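The Open Day at Kirkell

Odette Millet got to Kirkell at 11 with her nephew Sezer, who was 8 and had wanted to stay in the car.

A woman named Letik met them by the coats. She gave Sezer a badge and asked what he knew about robots.

"They break," he said.

"Yes. Come in."

The bench had two arms and a whiteboard between them. Sezer stood with his chin near the rail. Odette read the sheet on the wall, then read it again. She had run a press in this building for years, back when it was Nero Printing, and her stool had stood by that same wall.

"Who wrote on it?" Sezer asked.

"I did," said Letik. "My handwriting is bad."

He watched until the coffee was gone.

"Can we stay for the next one?" he said.

Odette took off her coat.

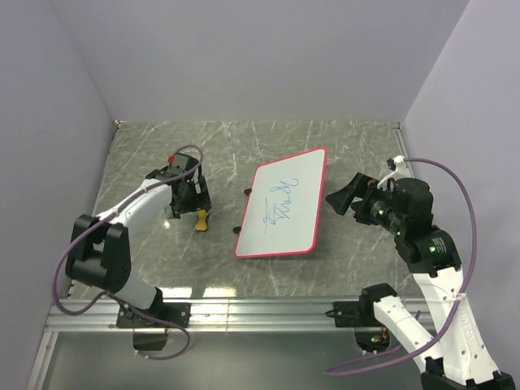
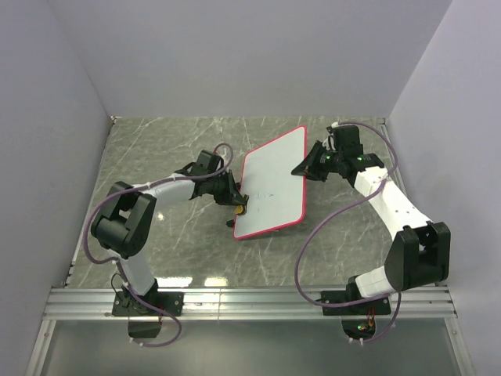 The two arms and the whiteboard on the bench at Kirkell.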